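About the Prakero Robotics Club

We're a student robotics club at the Sýkora technical school in Cikov. Started by Bořivoj Doležal, who teaches mechanics and still has the key to the cupboard. Open to anyone in the upper four years. No experience needed, we mean it. Half of us couldn't tell a shaft from a screw when we joined.

What we do – mostly simulation. Two arms, one table, a pile of gearbox parts, and the arms have to put it together. We build the whole cell in software first, tune it there, then argue about it. The assembly task is our entry for the Buvine student challenge, simulation class, and it has eaten most of the year. 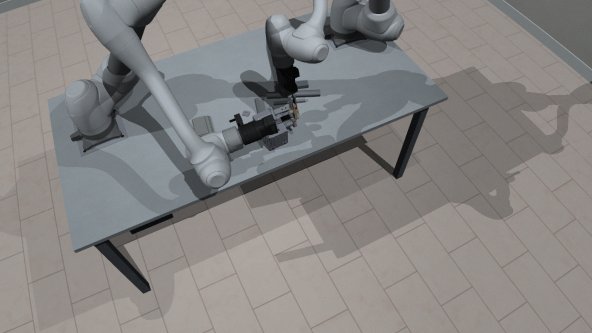 The two-arm cell in our simulator, gearbox task.

Afroza Nanayakkara runs the grasping group. They work on how the fingers close on a part and how far off the approach can be before it gets knocked over. Last term they logged 2000 simulated grasps, and 900 of those were on gears alone. Gears are the hard part. Teeth have to line up, the shaft has to line up, and if the wrist is a hair off you start over. We paint some teeth red so its easier to check the alignment by eye.

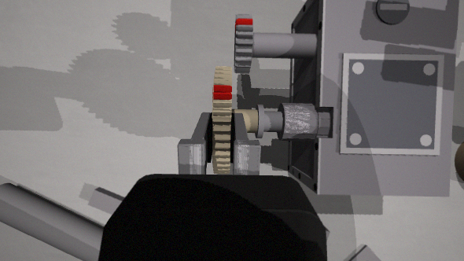
Ľudovít Murín does the motion planning side, keeping two arms out of each other's way when they both want the middle of the table. His group meets at the same time but in the back row, bring headphones. Čestmír Sokol looks after the models and the shared folder. If you change a part file tell him. Please.

Beginners get a starter task with one arm and one peg, then move over to whichever group they like. Usually takes until March. Younger students can come and watch, just ask first.

Meetings are after classes, 3:30 to 5:30 in the computer lab, second floor. Membership is free. You need a school login and somthing to write on. Parents welcome at the spring demo – date goes up on the board when we have it.

Questions, ask Mr. Doležal or anyone in the lab.

Recent
Buvine challenge: our task list
Starter task, new version
Notes from the grasping group
Lab hours during exams
Spring demo – helpers wanted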